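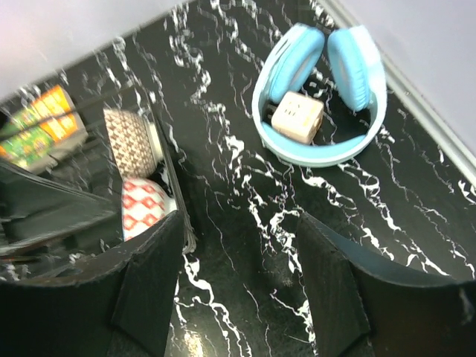

Nemstead Water Service - Questions on Hard Water

How hard is the water in Nemstead?
The October sample measured 208 mg/L as calcium carbonate. Anything above 180 mg/L is classed as very hard.

Is hard water safe to drink?
Yes. Calcium and magnesium are normal parts of the diet. The effects are mostly on heaters, faucets and soap use.

Why is my water harder than it is across the river?
Homes east of the river are supplied from the Dalitz well field, which draws from limestone. The Gunn reservoir holds surface water and supplies the west side.

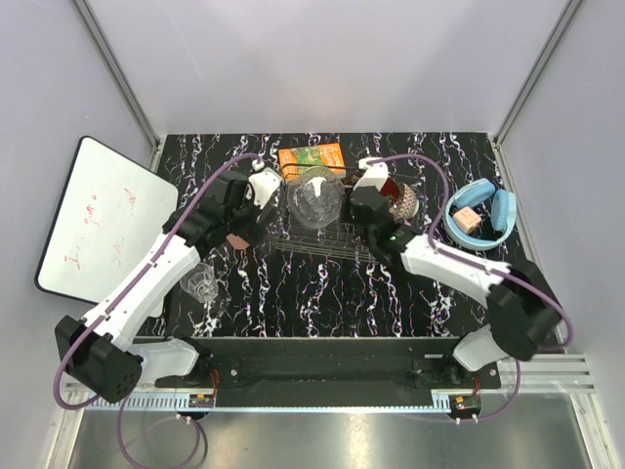

Readings at the Dalitz wells have reached 344 mg/L before blending. Blended water leaves the plant at a lower figure.

What setting should I use on my softener?
Convert to grains per gallon by dividing mg/L by 17.1. For the October sample, enter 12. Truvik units accept whole numbers only - round down and the resin may run out early.

Does boiling remove hardness?
Partly. Boiling removes temporary hardness, which settles as scale. Permanent hardness stays in the water.

Can I have my own tap tested?
Yes. Collect 400 mL of cold water in a clean bottle and bring it to the front desk. Results are mailed within 8 working days.

Page updated 13/10/2023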